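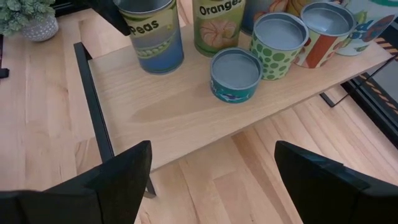
How long should we wait before we close an old thread for new replies?

On Skilletham we wait 90 days after the last post, and then a moderator closes it by hand.

Posted by edovhaniuk_m, moderator
I write this question and answer first so that new members find it quickly. It is the rule from September. If you want to discuss it, please do it below.

nevzat_o
I don't agree with 90 days. My thread on cast iron repair was closed and on Saturday I had finally the result to report. Now I must open a second thread and the people who helped me will not see it.

jiltska
Same for me. A slow thread is not a dead thread. Can we make it 200?

grethe.n
I was moderator on the Parka board for a long time, and there we never closed anything. Every week somebody answered a question from years ago, and the person who asked had left already. We got up to 16 reports in a week only about this. So I am for closing, but I would like a button "ask to reopen".

nevzat_o
A button would be enough for me. Who would answer the request?

edovhaniuk_m, moderator
Any of the moderators. Now you can send me a private message and I open the thread, usually the same evening. Nevzat, yours is open again.

nevzat_o
Thank you, I saw it. I still think 90 is too short for the repair section.

mogens_e
Then make the longer time only in the repair section and leave the rest. In the swap section even 90 is too long, the items are gone after a few days.

jiltska
I can live with that.

edovhaniuk_m, moderator
I will ask the other moderators about different times for repair and swap. Until they answer, the rule stays the same.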